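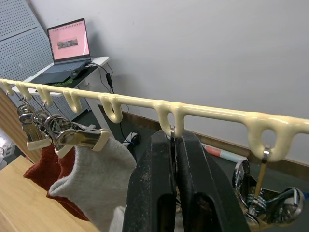
Cavammont Arts Resource Network
Publications and Online Library Working Group
Minutes of the meeting held Friday, April 16, 2021, by video call

Present: Maureen Whiteley (chair), R. Bolton (cataloging), T. Usmani (rights and permissions), J. Flinska (web), P. Arden (minutes)
Apologies: Regional liaison officer

The meeting opened at 10:05 a.m. with a quorum present.

1. Minutes of the previous meeting

Approved with one correction. Under item 4, "print run" should read "reprint run." Bolton to replace the copy on the shared drive.

2. Matters arising

2.1 The duplicate entries in the ceramics section have been merged. Redirects are in place for the old addresses.

2.2 The request to the textile guild for a clean scan of its studio safety handbook is still open. A second letter has been sent. If no reply is received before the next meeting, the entry will stay in the catalog as a citation only, with no file attached.

2.3 The download counter was found to be recording page visits from search engine crawlers. Flinska has applied a filter. Figures from before the change will be kept but marked as unfiltered in all reports.

3. Catalog report (Bolton)

3.1 The catalog now holds 1162 records. Of these, 80 were added since the last meeting, most of them exhibition catalogs and short guides on pricing, contracts and studio leases.

3.2 A link check was run over the full catalog. Broken links were found on 50 records. The larger part of these point to pages of organizations that have rebuilt their sites and moved their files. Bolton proposed that each broken record be searched once by hand, and hidden from public view if no new location is found. Hidden records would stay in the database and be checked again at the next full run. Agreed.

3.3 Subject headings. The heading "Art business" has become too broad to be useful in browsing. Bolton circulated a draft that splits it into Pricing and sales, Contracts and law, Grants and funding, and Running a studio. Usmani asked where titles on insurance would go. After discussion it was agreed that insurance goes under Running a studio, with a cross-reference from Contracts and law. The old heading will be kept as a search term.

3.4 Language field. Records for bilingual titles currently show only the first language entered. The field needs to accept more than one value. Referred to item 5.

4. Rights and permissions (Usmani)

4.1 Permission letters are on file for all hosted titles except three. One author has replied and is willing to sign, but has asked that the file be replaced with a revised edition first. The remaining two are without current contact details. Files for those two titles will be taken down until permission is confirmed — the records themselves remain.

4.2 Usmani presented a revised permission form. The main changes are a separate line for image rights, a statement that permission is non-exclusive, and a box for the author to say whether the text may be converted to other file formats. Whiteley noted that the previous form assumed that the author of the text also held rights in the reproductions, and that this had caused delay with two exhibition catalogs. Form adopted with one change: the notice period for withdrawal of a title to be stated in working days.

4.3 Works with no named author. The group discussed how to treat pamphlets issued by galleries that have since closed. No decision. Usmani to write a short note setting out the options.
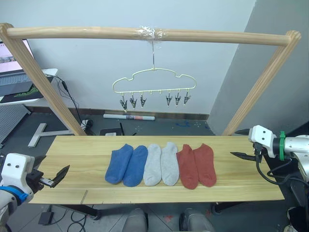 Cloud-shaped clip hanger with six clips; socks laid out on the board.

5. Web and technical (Flinska)

5.1 Multiple values in the language field can be supported without a change of software. The search index would have to be rebuilt, during which search would be unavailable. Flinska to schedule this for a weekend and post a notice on the front page beforehand.

5.2 File sizes. Several hosted PDFs are too large for users on slow connections. Flinska tested compression on a sample of exhibition catalogs. Text pages were not affected, but color plates showed banding at the lower setting. Agreed that a reduced version may be offered next to the original in these cases, labeled "reduced file," and that originals will not be replaced.

5.3 Accessibility. Older scanned titles have no text layer and cannot be read by screen readers. Text recognition will be run on titles issued in a single column. Multi-column layouts gave poor results in testing, with lines read across columns, and will be dealt with later.

5.4 Order form for hard copies. The form currently accepts orders for titles that are out of stock. A stock flag will be added. Until then, Bolton will remove the order button by hand where needed.

6. Newsletter

The next issue will list new titles under the revised subject headings. Whiteley will write the introduction. Length to be kept to one page. The group declined a request to carry paid notices.

7. Any other business

Usmani asked that agenda papers be circulated earlier — the draft headings arrived the evening before. Agreed that papers will go out three working days ahead.

Actions

Bolton: replace corrected minutes; hand search of broken links; apply new subject headings; remove order buttons for out-of-stock titles.
Usmani: amend and issue permission form; take up contact with the author of the revised edition; note on works with no named author.
Flinska: language field and index rebuild; reduced files; text recognition on single-column titles; stock flag.
Whiteley: newsletter introduction.
Arden: circulate these minutes and the next agenda.

Date of next meeting to be set by email. The meeting closed at 11:40 a.m.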